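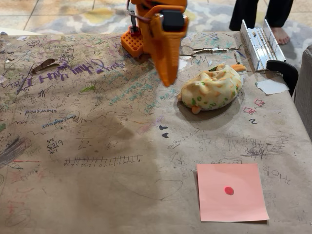
Which order should I read the Nygård trilogy in?

Asked in Books and Reading

I picked up a used copy of Preten at a library sale and got 98 pages in before I noticed the back cover calls it "the second Nygård novel." I like it so far. It follows a supply clerk at a border garrison during a long winter, and there are mentions of a fire at a mill that everybody seems to know about except me. Should I stop and find the first one, or does it stand alone? My library doesn't have the first book and the interlibrary loan takes weeks. Also, is the third one any good? Reviews seem split.

3 answers

Answer 1 (marked as helpful, 6 votes)
You can keep going. The first book is called Nuvside and takes place eleven years earlier, with mostly different characters. The mill fire is the last big event in it, so you'll have that spoiled, but Preten explains it in full in the chapter where the clerk goes through the old payroll books. I read them in the wrong order myself and didn't feel lost. The clerk's aunt is the only person who is important in both.
If you have the paperback, check that yours has 259 pages. There was an earlier printing that left out the afterword and the map — the map helps a lot once they leave the garrison.
The third one is slower. It's mostly letters. I liked it but I gave up on it once before I finished it.

Answer 2
Read them in order. The author wrote them in order for a reason. Nuvside is short anyway, 126 pages in my edition, you could do it in a weekend.

Answer 3
Agree with the first answer except about the third book. I thought it was the best of the three. The letters are between two people who were on opposite sides in Preten and you only find out gradually who one of them is, so don't skip to it. Read Nuvside whenever your loan comes in.
There's a long thread on the trilogy over on Dadness if you want more opinions, but it has spoilers from the first post on.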